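Section 4: Setting Up Your First Study Deck

Welcome back! If you have made it through Section 3, you have a learner account, a home language and a target language picked out, and Trorka is ready to start filling up with words. Building your first deck is the fun part, and it takes less time than most people expect. Have your textbook or class notes next to you before you begin.

Before you start

You will need:
The email address and password you chose in Section 2
A list of words or short phrases from your class (11 is a great number for a first deck)
Headphones, if you plan to record your own voice

Note: Screens in this guide match the March 2026 release. If your menus look different, open Settings, then Updates, and install the newest version before going on.

4.1 Creating the deck

1. Sign in and choose Decks from the menu on the left.

2. Select New Deck. A blank form opens.

3. Type a name. Pick something you will recognize in August when you have a whole shelf of these! "Unit 3 food words" beats "Spanish" every time.

4. Choose the target language. Trorka fills this in from your profile, but you can change it for a single deck. Handy if you are learning two languages at once (good for you, by the way).

5. Choose a level from 1 to 6. Level 1 is for complete beginners. If your school gave you a placement letter, go with the level printed on it.

6. Select Save. The deck appears at the top of your list with a gray border, meaning it has no cards yet.

Caution: Changing the target language after you have added cards removes all of the recorded audio in that deck. The text stays. Make a copy of the deck first (see 4.5) if you think you may switch.

4.2 Adding cards by hand

1. Open the deck and select Add Card.

2. Type the word in your target language on the Front line. Include the article for nouns – "la mesa", "der Tisch" – so you learn the gender along with the word.

3. Type the meaning on the Back line. Short is best. Two meanings are fine, with a comma between them.

4. Add an example sentence. You can skip it, but please try it for at least a few cards! A sentence you wrote yourself sticks in your head so much better than one copied out of a dictionary, even when it is a silly one.

5. Press Enter to save the card and open the next blank one.

Accented letters: hold down the plain letter and a small row of choices pops up. On a keyboard without this feature, select the globe button beside the Front line.

Note: A deck holds up to 200 cards. When it is full, the Add Card button turns gray. Start a second deck with the same name and a number after it, and Trorka will review the two together.

4.3 Importing a class list

Does your teacher use Nerna or Desmet for homework? Then you can skip a lot of typing.

1. In the other program, export the word list as a plain text file. Each word and its meaning should be on one line with a tab between them.

2. In Trorka, open your deck and select Import.

3. Choose the file. A preview shows the first few lines.

4. Check that the words landed on the correct side. If they are backward, select Swap Sides.

5. Select Finish.

Caution: Importing the same file twice gives you two of everything. If that happens, select Undo Import before you close the deck. Once the deck is closed, the extra cards have to be deleted one at a time.

If you see Error 46, the file was saved in a format Trorka can't read. Open it in any text editor, choose Save As, pick UTF-8 and try again.

4.4 Recording your voice

Hearing yourself say the words is a little strange at first and then really satisfying.

1. Open a card and select the microphone.

2. Wait for the tone, then say the word at your normal speed.

3. Select Play to listen. Record again as often as you like; only the last one is kept.

4. When you are happy with it, select Keep.

Recordings are private unless you share the deck. A shared deck carries its audio along, so listen through everything before you send it to your whole class!

4.5 Copying and sharing

1. In the deck list, select the three dots beside the deck name.

2. Choose Make a Copy to keep a spare, or Share to send it to a classmate.

3. For sharing, type your classmate's email address and decide whether they can edit or only study.

Kanini Kinyua teaches evening Swahili and helped us test this feature. She has every student build one deck and share it, and by the end of the term the class has a complete set. Her groups also play Madness, our timed matching game, with the shared decks. You will find the rules in Section 7, and yes, it gets loud. 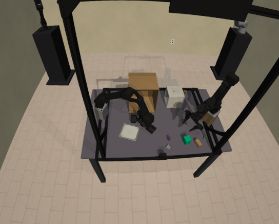 To play with a shared deck, everyone needs to accept the invitation first. Accepted decks show up under With Me in the deck list. If one is missing, select Refresh, and check that the invitation went to the same address you sign in with.

Next: Section 5, Planning Your Daily Review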